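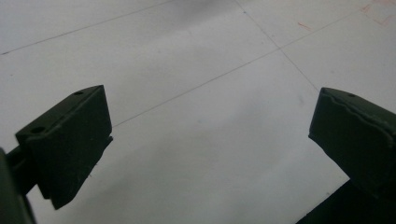 The back room at Broscombe had carpet until June, and it was the last part of the house we got round to. The new floor is tiled throughout in a pale off-white, the same colour we used in the hall. We bought 126 tiles from Vellano and had 3 left over, now kept in the loft. The grout came from Zusetti and took almost 60 minutes to mix and spread for each section. The storage jars came out of the old larder and are being sorted on the work surface before they go back on the shelves.

Click any picture for the larger version.

Lids and jars

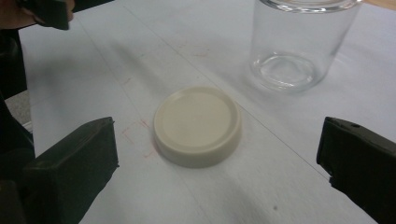 Cream plastic lid and a clear glass jar on the white work surface. The jar is empty and will be used for rice.

The shelves are 90 cm wide and go up on Sunday. The lids will be kept in a drawer underneath, as they take up too much room on the jars.

Tiles

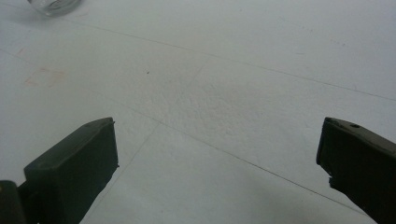
Square tiles with thin grey grout lines, running diagonally from this angle. The surface has a fine speckle.

More pictures of the larder will be added when the shelves are up.

Back to Broscombe gallery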